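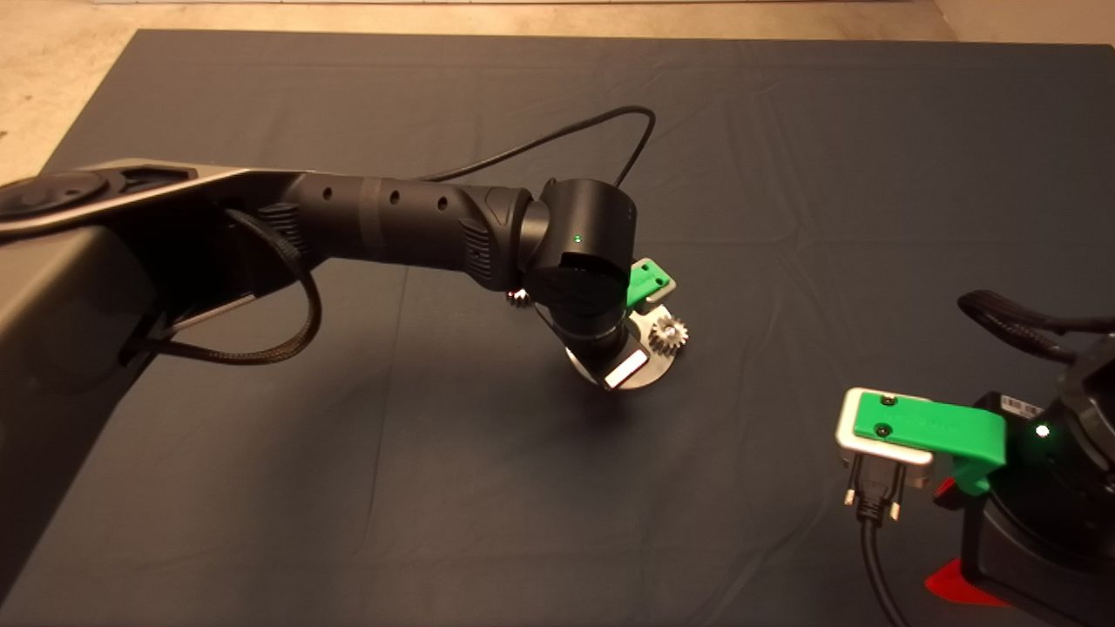 Daranee Inthanon

Last updated May 2024

Writing this fast, bus is at 6 and I still haven't packed socks. If I don't get it down now I'll lose it, same as I lost the whole of the Bumanent trip, which I swore I'd write up and now all I have is a receipt for soup.

So. Mom's house. The move. Day whatever.

Got up in the dark because the kitchen pipes were banging again. Lay there listening. Same bang as when I was nine. Thought about getting up and running the tap, which is what Dad used to do, then just got up anyway and made coffee in the pan. Kettle is in a box. Everything is in a box. I wrote KITCHEN on all of them like an idiot, so now to find the kettle I'd have to open every box marked KITCHEN.

Mom up by then, dressed, shoes on, sitting at the table with her purse in her lap like we were leaving that minute. We're not leaving till September!! I told her again. She said she knows. She said she likes to be ready. Gave her the last egg.

Phone call with the moving people in Clondmont. They want 2,021 dollars. I said your website says 2,000. The man said yes but there's a piano. I said there is no piano. Long pause. He went off to look at something and came back and said well it says piano. Went around and around on this. He's going to "send it up." Twenty-one dollars for a piano is cheap, come to think of it, maybe I should get one.

Then the closet in the hall. I'd been putting it off and it was as bad as I thought. Coats, coats, coats, the vacuum that smells, a bag of other bags. At the back the tin with the letters. I didn't know she still had it. Dad's from when he was working up in Nakpan, before me, all on that thin blue paper that sounds like leaves. I read one standing up. Mostly about the food and whether the roof had been fixed. He asks about the roof three times in two pages. Signed it with his full name, as if she might get him mixed up with somebody.

Didn't read any more. Put them in my own bag, not a box. Asked Mom if that was ok and she said take them, she knows what they say.

Ate lunch out on the steps, crackers and the end of the cheese. Ryota Ueda from next door came by with the ladder he borrowed, I think in high school, or his brother did. He's back looking after the house while his folks are away. Grayer than me, good. He stayed and carried the big dresser down with me, which I could not have done on my own and had been lying to everyone about. We took the drawers out first. One of them was still lined with the yellow paper, the ducks. He remembered the ducks! I had no idea he'd ever been in that room.

He asked what we're doing with the plum tree. What do you do with a plum tree. You leave it. He said he'll pick them and send a box, then said he probably won't, but he'll think about it. Fine by me.

Afternoon was paper. Sorted bank stuff from 1990-something into keep and dont keep, then Mom moved half of dont keep back to keep while I was in the bathroom. She has every electric bill. She has the manual for a Nemov sewing machine that was stolen. I let the manual go in the keep pile, there are bigger fights.

Page count for the house papers is 736, the lawyer's office told me, and I have to initial every one. Bringing them on the bus. My hand hurts already just thinking about it.

Cried a bit in the garage, not over anything, a rake. Washed my face in the laundry sink and Mom yelled down that we were out of eggs.

Supper was noodles. She told the one about the goat on the train, and I've heard it so many times that I noticed she changed the ending — now she gets the seat back. Used to be the goat kept it. I didn't say anything. Might ask her next time, or write down both.

She's asleep in the chair now with the radio going. I should turn it off but she'll wake up. Blanket on her, note on the fridge about the pills, note on the door about the other note.

To do before I come back:
call Clondmont about the piano
tape, the good kind
ask Ryota if he wants the shed shelves
find somebody for the gutters
eggs

Can't find my other shoe. Its under the chair, I can see it, she's got her foot on it. Going in the sandals.

We use cookies to remember your settings on this site. By continuing to read you agree to our use of cookies. Accept | Manage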